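Block tower keeps sliding on a shiny tabletop, any ideas?
Posted by Milagros Zapata in Games & Puzzles

Hi all! We play the stacking block game most evenings (plain pale wooden bricks, no varnish) and the top we use is very glossy, dark wood grain. Lovely to look at, but the whole tower skates about when anyone nudges a brick low down. 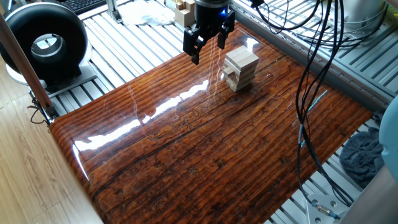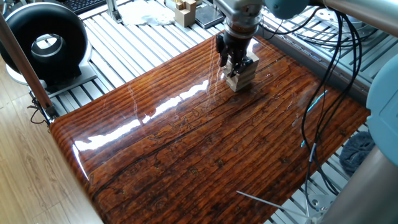

I don't want to put a cloth over it as it ruckles up. Would sanding the bricks help?

2 replies

Ľubica Vlček
Don't sand them! You'll end up with odd sizes and it'll lean. I cut a square of thin rubber drawer liner, a bit bigger than the tower, and build on that. Wipe the table first, polish makes it much worse. I used 200 grit on an old set once and regretted it.

Dristel
play on the floor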